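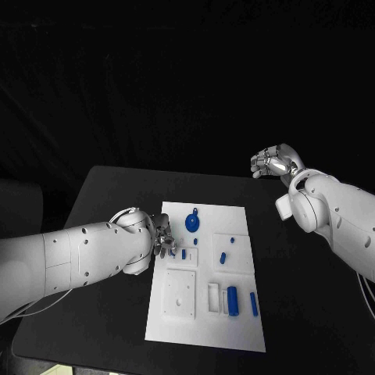 The Trandale board, with its white fixtures and blue parts.

Trandale assembly board: progress report to the Carach fund
Period covered: up to the end of October
Prepared by Åsmund Aasen, Jollska workshop

Summary

The board is at its third layout and we think this is the one to keep. The grant pays for 15 boards to go out to four training workshops, each with a full set of loose parts and a printed task sheet. Seven boards are finished, three are waiting for fixtures and the rest have been cut but not drilled. We are behind on the task sheets and slightly ahead on everything else.

The board

The long rectangular shape has stayed the same since the first layout. We did try a square board in the summer. It took up too much of the bench and learners had to lean over the near fixtures to reach the far ones, so we dropped it.

Everything that stays fixed is white, and everything the learner picks up, fits or turns is blue. This was Marchuk's suggestion after the first round of visits, when several learners tried to pull out fixtures that were meant to stay put. The second round had far less of that. We also now ask workshops to set the board up on a dark surface. On a pale bench the edge of the board is hard to make out and small parts put down beside it get lost.

The pulley has a gear-shaped rim and a raised hub with a small tab on it. The tab is new. On the earlier version the hub was plain, and it was difficult to tell which way round the pulley had been fitted without taking it off again. The upright peg just below the pulley has been kept from the second layout. Its position has been argued over a good deal. Moving it further away would give more room for the fingers, but it would also mean moving the fixtures on that side, and we do not want to redraw the board again.

Parts

We have made 234 loose parts so far, counting spares. The pegs give the most trouble. The first batch was a tight fit and had to be sanded by hand, which used up the better part of a week. The second batch was made slightly slimmer and drops in cleanly. The tight pegs have been put aside and will not be sent out.

Pulleys have been more reliable. A few had a rough edge between the teeth and were cleaned up with a file. We have asked for two spare pulleys and six spare pegs per board in the next order – pegs roll off benches and the workshops all report losing them.

Task sheets

The sheet for the basic sequence is written and has been tried at two workshops. Both said the wording was clear and the drawings were too small. The larger version will run to two sides. The sheet for the full sequence is still a draft. It depends on the order in which the parts are fitted, and the two instructors who have used it disagree on that order. We will meet them both on a Friday next month and settle it.

Money

There is 2,346 pounds left in the materials line. That covers the remaining fixtures, the spare parts and carriage to all four workshops. We underspent on sheet material by cutting the boards ourselves and overspent on fasteners after the change of layout. We would like to move the difference between the two lines if Carach agrees. No extra funds are requested.

Next steps

Drill the remaining boards and fit the fixtures. Send the first seven boards out in pairs, with the odd one kept here as the reference copy. Reprint the basic task sheet and finish the full one. Marchuk will visit each workshop once after delivery and collect comments, mainly on the pegs and the spacing.

One point needs an answer from the fund before delivery: whether the boards remain on loan or become the property of the workshops. Two of them have asked, and the answer affects what we print on the label.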